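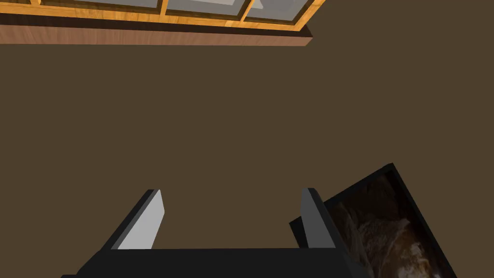

Dagný ran down the stairs at Judirholm with flour still on her elbows, because Marit had shouted that the simulation was up and she wanted to see her kitchen the way the machine was going to learn it.

"It's brown," she said.

"It's very brown," said Marit happily. "We'll get to the tiles. Look at the tray, though!"

Dagný looked at the tray. For 30 years she had carried trays like it, and her wrists told her about it every night at 3. The bakery sent out 700 loaves before the first bus, and all of them went from rack to counter in somebody's hands, mostly hers and Aslak's.

"Go on, then," she said. "Make it pick one up."

Marit tapped a key. The fingers came down on the wrong side of the rim and closed on nothing at all.

"Oh, Aslak does that," said Dagný. She pulled up a chair. "You've got it coming in too flat. You tip your hand first, see, and you let the corner come to you."

She showed her, with a binder for a tray. Marit made her do it again, slower, and typed the whole time. Then she asked how you could tell a heavy tray before you lifted it, and Dagný, who had never once been asked that, talked until her coffee had a skin on it. She talked about rye and about burnt corners. She talked about the boy Trygve, who was so quick with the dough and never got near it, what with all the carrying.

"He could start on the dough in May," said Marit. "If this works."

"And me?"

"I was hoping you'd stay down here with me, mornings. I've got two more of these to teach and I can't bake."

Dagný laughed so loudly that Aslak came halfway down to see what was wrong.

"Come and look!" she called up to him. "It drops things just like you!"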